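Curtain bunches up on wall-mounted desk under window – shorten it or move the desk?

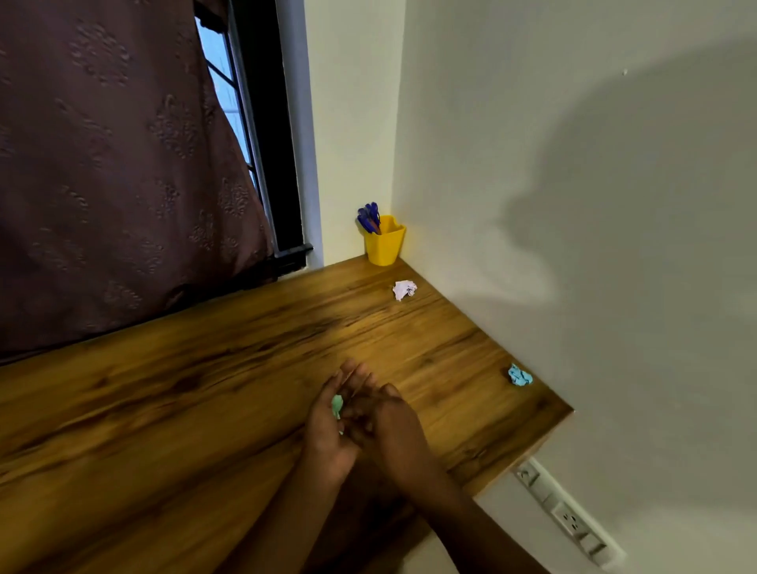
The desk is fixed to the wall in the corner and the curtain is longer than the drop to the desk top, so the bottom folds pile up on the surface. I lose the left part of the desk whenever the curtain is open, and paper gets dragged off when I pull it. The fabric is heavy, maroon, with a floral pattern. Rod to desk top is 1,068 mm. I rent, so I would like to avoid new holes. Is hemming the right fix, and how much clearance should I leave?

Omby

Hem it. Lowering the desk means new fixings, and you would lose knee room.

Procedure:
Wash the curtain first, in case it shrinks.
Hang it for two days so the folds drop.
Measure from the rod to the desk at both ends. Floors and rods are rarely parallel.
Subtract 40 mm for clearance. That gives you a finished length of 1,028 mm if the curtain starts level with the rod.
Pin, check with the curtain open and closed, then sew.

Do not cut the surplus. Fold it up inside as a deep hem and slip-stitch by hand – you can let it down again when you move out. On patterned fabric, check that the stitches do not show on the face before doing the full width.

If the latch is on the bottom rail of the window, make sure the new hem does not catch on it.

Mollik

Tieback with an adhesive hook on the wall. Five minutes, no sewing. Mine has held since September.

Donow

The tieback works while the curtain is open, but at night the fabric is back on the desk. An adhesive hook may also pull paint off when removed, so test a hidden spot first. I did the deep hem on a similar curtain one Saturday and left 54 mm at the bottom, which let in a strip of street light. 40 is better.

Azevedo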